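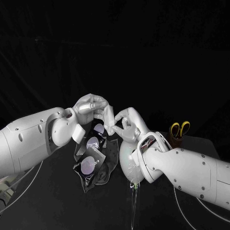 Fisine Party and Gift Supplies - Zirkau Works
Workplace Inspection Checklist: Shared Benches with Two-Arm Handling Stations
Revision 2

Area inspected: Balloon and sachet preparation, Bench Row C
Inspected by: Charalambos Tzavaras, Workplace Safety
Accompanied by: Benoît Joly, Line Lead, Row C
Date of inspection: June 26, 2021
Line status: Staffed, reduced crew

Ratings: S = satisfactory. A = action required. O = observation, no action at present. N/I = not inspected on this visit.

Section 1. Bench and surroundings

1.1 Bench surface level, stable and free of damage. S
Comment: No movement when leaned on from the operator side.

1.2 Only items needed for the current task are on the bench. A
Comment: A pair of scissors with yellow handles was standing in the dark cup on the right side of the bench, behind the arm. Operators who need to cut a tie must reach past the arm to get them. Hand tools are to be kept on the operator side, within reach when the arms are extended. The cup may stay if it is moved.

1.3 Cables routed clear of the working area. A
Comment: White cables cross the tabletop in front of both arms. Benoît Joly reports that sleeves have caught on the left cable twice since January. Clips or a channel along the bench edge would be acceptable. Tape would not, as it was tried on Row B and had to be replaced every week.

1.4 Backdrop secured and clear of arm travel. S
Comment: Black fabric, hung behind the arms. Two operators stated that the dark surroundings are tiring toward the end of a shift. See 4.3.

1.5 Walkway behind operator positions at least 900 mm wide. S
Comment: Measured 1210 mm at the narrowest point with chairs pushed in. With chairs occupied the clearance was not measured. To be added to the next visit.

Section 2. Arms and hands

2.1 Outer shells intact, no cracks or sharp edges. S

2.2 Joint covers fitted. A
Comment: The casing is open at the wrist, and wiring can be seen inside the right one. The supplier, Brukton, has told us in writing that the opening is part of the design. The position of this office is that thin film and ties are handled directly beside it, and that a cover or guard should be assessed before the station is used for a full shift. Request sent to Brukton. No reply at the time of writing.

2.3 Fingers clean and free of residue. S
Comment: Cleaning is entered in the bench log. Entries for the late shift are in one handwriting for the whole week, including a day that person was on leave. Line Lead to follow up.

2.4 Stop button reachable by every person at the bench. S
Comment: Tested from both seats. The arms held position and did not drop the item.

2.5 Restart requires a deliberate action by the operator. S
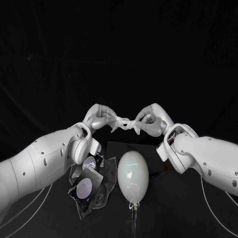
May an operator take an item out of the hands while the arms are powered?

Only after the station has been put in hold and the indicator has changed to steady. Reaching in during a pause between movements is not permitted, even if the arms appear to have finished, and the rule applies equally to line leads and maintenance staff.

Section 3. Materials and handling

3.1 Film, strips and ties kept clear of joints. O
Comment: A twisted strip of white material is held between the two hands above the bench, with loose flaps along the length. No contact with the wrist openings was recorded, but the distance is short. To be read together with 2.2.

3.2 Balloons handled without contact with sharp edges. S
Comment: The balloon tail hangs or lies across the bench and is easy to overlook on the dark surface. Operators have asked whether a lighter bench mat could be supplied. Supported by this office.

3.3 Sachets presented in a single layer. A
Comment: Clear packets with pale round contents were set out on the dark cloth and overlapped one another. The written instruction calls for a single layer with space between packets. When they overlap, the operator straightens them by hand, which is the most frequent reason for entering the arm area. Correct the layout and the number of entries should fall.

3.4 Cloth laid flat. A
Comment: The cloth has crinkled edges and can be drawn along with a packet. Replace with a fixed mat of the same size.

3.5 Batch limit of 400 packets per bench observed. S

Section 4. People and work organization

Added in this revision at the request of the staff representatives at Zirkau. Our Messina plant will use the same section once its stations have been installed.

4.1 Every operator has completed station training. A
Comment: All day shift operators have signed records. Two late shift operators were trained by a colleague and have no record. They are to be kept on manual benches until the course has been completed.

4.2 Job rotation in place. O
Comment: Before the stations were introduced, each person on Row C twisted, tied and packed by hand for the full shift, and wrist complaints made up most visits to the first aid room. Complaints of that kind have fallen. Complaints of stiff necks and sore eyes have risen - several operators describe the work as watching, with long waits and sudden corrections. Rotation to a manual bench every two hours was agreed in January but is not kept when the crew is reduced, as it was on the day of this visit.

4.3 Lighting suitable for supervision as well as for handling. A
Comment: Lighting was set when the work was manual. A fresh assessment is needed at eye level from the seated position.

4.4 Operators know whom to inform when the station makes repeated errors. O
Comment: Answers differed. Three persons named the Line Lead, one named the Brukton service line and one said she switches the station off and does the work herself. The last answer is permitted under the site rules, and she should be told so. A card with the correct contact is to be placed at each seat.

4.5 Output targets adjusted for stops and corrections. A
Comment: The displayed target makes no allowance for stops. Mr. Joly stated that he does not hold anyone to it. The figure remains on the board all the same, and staff read it as a target. Remove or correct.

4.6 Staff consulted before changes to station programs. N/I

Actions and owners

1.2, 1.3, 3.3, 3.4: Line Lead, Row C. Before the next staffed shift where possible.
2.2: Workplace Safety, with Brukton.
2.3, 4.1: Line Lead and Training Office.
4.3: Workplace Safety.
4.5: Production Planning.

The station may remain in use on part shifts, with an operator seated at the bench at all times. Full shift use is not approved until 2.2 has been closed in writing.

Signed: C. Tzavaras
Received for Row C: B. Joly - "Agreed, except 1.2. The cup was moved there because it was being knocked over at the front. Please send a holder that fixes to the bench."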